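6. Setting up the simulator and the practice room

Do this section before you put the arm on the mobile base. You will need the controller board from Section 4 flashed and talking to the computer over USB, and the base on blocks with its wheels clear of the bench. The arm stays in its cradle until Section 8.

The simulator is called Fallow. It runs the same motion code as the real robot, so a setting that is wrong in Fallow will be wrong on the bench too. These instructions were checked against the release of 3 November 2022. Builds from before September use a different room format and will not open the supplied files.

6.1 Installing

1. Copy the Fallow folder from the project drive to your home directory. Keep the folder name as it is.

2. Open a terminal in the folder and run the install script. It needs 2590 MB of free disk space, most of it for furniture models and textures.

3. When the script asks for a base type, choose Trokell. Choose Plistent only if you built the older three-wheeled base from the first edition of this guide.

4. Restart the computer. The USB rules do not load until you do.

Note: On the shared workshop computer, steps 1 to 3 are already done. Log in under the workshop account and start at 6.2.

6.2 Entering your base measurements

The defaults are for a base cut from the supplied drawings. If you changed the deck or the wheels, measure again.

1. Measure the wheel diameter across the tread with calipers. The stock wheel is 148 mm. Enter the figure you get, even if it is only a millimetre off.

2. Measure from the floor to the centre of the lidar window. With the stock deck this is 89 mm. Take the base off its blocks for this measurement and put it back afterwards.

3. Enter both values on the Base page and press Save. The page does not save when you close it.

4. Set the clearance colour to something you can pick out easily on your monitor. The default orange is fine for most people.

Caution: Do not connect the motor battery while the Base page is open. Saving resets the controller, and the wheels may turn.

6.3 Loading the practice room

1. From the Rooms menu, open the living and dining room. Loading takes longer the first time.

2. Wait for the status bar to read Ready. If it stays on Loading, close Fallow, delete the cache folder and try again.

3. Check that the lighting is set to Indoor. The other presets are for the camera tests in Section 9.

4. Turn on Furniture Collision. It is off by default and stays off between sessions unless you tick Remember.
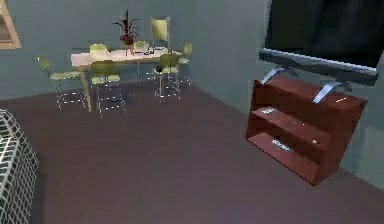 Route planning needs a start point, a goal and a keep-out margin. Put the start point on open floor with room for the base to turn on the spot, and leave the margin at its default for the first run. In the practice room, use the clear floor between the dining area and the TV stand. Set the goal near the dining table, but leave the thin chrome chair legs outside the goal circle. The lidar reads one flat slice at its own height, so a planner working from that slice alone takes no account of a seat or a tabletop higher up. The open-fronted TV stand needs the same care, and you should draw a keep-out box over its whole footprint.

6.4 First run

1. Press Plan. A line should appear from the start point to the goal.

2. If the line passes under the table, raise the body height on the Base page to include the arm cradle, save, and plan again.

3. Set the speed to Slow and press Run.

4. Watch the contact counter. It should stay at zero. A single contact at the start usually means the start point is too close to a wall.

5. Repeat the run 3 times from different start points. Save each log.

If the base circles without reaching the goal, swap the left and right motor entries and run it again. The Chaturvedi motor driver labels its outputs from the front of the board, and the drawings in Section 3 show it from the back.

6.5 Before you move on

Back up the settings file to a USB stick and label it with your base type. Anyone using the shared computer will overwrite the working copy.

Disconnect the USB cable before lifting the base off the blocks. Keep the three run logs, as Section 7 compares them with the first runs on the real floor.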